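Resting Time and Texture in a Baked Chickpea Flatbread
Course project report, Food Preparation Methods
Group members: Yakubu Adeleke, Rasha Kassab, Gaétan Nguyen
Supervisor: Mireille Semaan

1. Purpose

Recipes for chickpea flatbread disagree on how long the batter should rest before baking. Printed versions range from no rest at all to a full night in the refrigerator. The project compared three resting times and recorded the effect on crust, crumb and taste. Flour brand, pan and oven were kept the same throughout.

2. Method

The base batter was chickpea flour, water, olive oil and salt, mixed by hand with a whisk until no lumps remained. It was divided into three covered bowls. The first was baked after 30 minutes, the second after 7 hours and the third after a night in the refrigerator. Foam was skimmed from the surface of each bowl before pouring. All batches were baked in a preheated cast iron pan on the top rack. Tasting scores were entered in a shared spreadsheet, one row per taster and batch, and the averages were worked out in September.

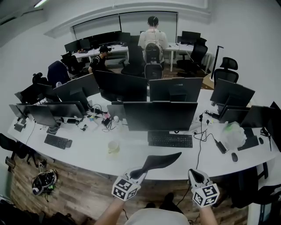 Why was the foam skimmed off before baking?
Foam left on the batter bakes into a dry, pale layer that separates from the crust and makes the browning uneven.

3. Results

The 30-minute batch had a grainy center and a slightly bitter aftertaste. Browning was good at the rim and weak in the middle. The 7-hour batch set evenly, with a creamy interior and a crisp edge. The overnight batch was close to it in texture but had a mild sour note, which two of the 6 tasters preferred.

Rosemary was added to a second run of the 7-hour batter. Leaves placed on top burned before the center was set. Leaves stirred into the batter did not burn but gave less aroma. Zaid Aoun suggested warming the rosemary in the oil first - this gave the strongest flavor and was kept in the final recipe.
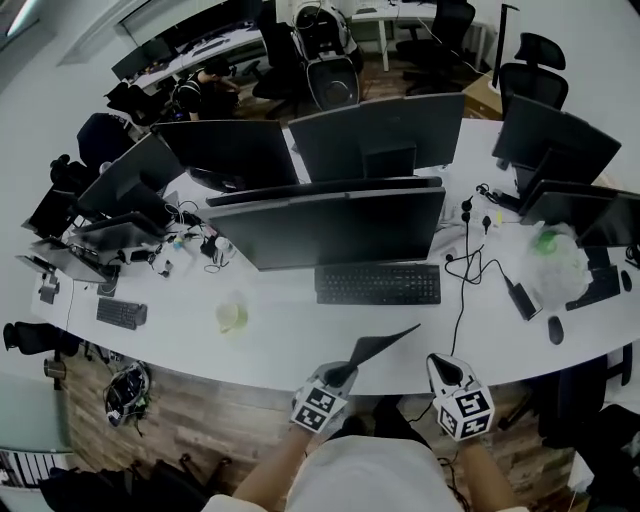
Figure 2. Desk area with monitors and keyboard.

4. Sources of error

The pan was hotter for the later batches, as it had been in use for 40 minutes by then. Water was measured by volume and flour by weight. Tasters knew which batch they were eating, so the scores for aftertaste should be read with care.

5. Recommendation

A rest of 7 hours at room temperature is suggested for home use. In a warm kitchen the bowl should go in the refrigerator instead, and the batter should be stirred again before it is poured - the flour settles to the bottom.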